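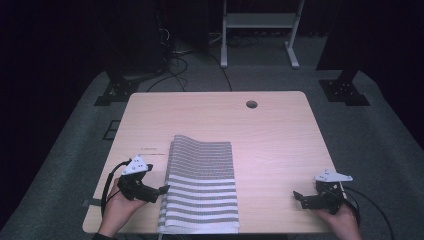
Hand-held grippers with marker plates on either side of a folded striped towel.

The Flatora cell is a towel-folding teaching station in which a person works a pair of hand-held grippers while the position of each one is recorded. It was put together by the Bergeron workshop in Dremport and is used to gather folding motions for later playback on robot arms. The name covers the table, the grippers, the tracking equipment and the written setup procedure. The claim that the cell "needs no programming" comes from its early promotional material and has been disputed, mainly by people who have had to keep it running.

Setup

The table is placed first and everything else is measured from it. A corner of the tabletop serves as the zero point, so a bumped table means a new calibration. The procedure allows 14 minutes for this. Buppha Luangrath, who kept the cell's maintenance log for its first 581 sessions, recorded that the allotted time was met only when the cables had been left in place from the day before.

Each gripper carries a white triangular plate with dark dots on its top side. The tracking software works out the position and tilt of the gripper from the plate, and the two plates must be registered separately. Swapping them between hands without registering them again produces recordings that look normal on screen but are mirrored in part. The manual mentions this once, in an appendix.

The grippers are wired. Cables are supposed to hang clear of the work surface with enough slack for a full reach across the table. Too little slack pulls on the wrist at the end of a fold, and the pull ends up in the recording.

Upkeep

Routine care is simple. Marker plates are wiped with a dry cloth, the jaws are checked for play, and the plate screws are tightened every 110 sessions. The basis for that interval has never been published, and the log shows plates working loose well before it. Luangrath's own practice was to check them each morning, which the supplier, Vendthorpe, described as unnecessary.

Cable strain where the lead enters the gripper body is the most frequent fault. The approved repair is a full lead replacement followed by a fresh registration. Several users have simply taped the joint – a fix that the manual forbids and that seems to last about as well.

Reliability claims

Vendthorpe has stated that a calibrated cell stays accurate for 7 days. No test conditions were given with the figure, and it is unclear whether the cell was in use during that time or standing idle. The log records drift after a single afternoon on two occasions in March, both put down to a shifted table. Whether the table was the cause was not checked before it was moved back.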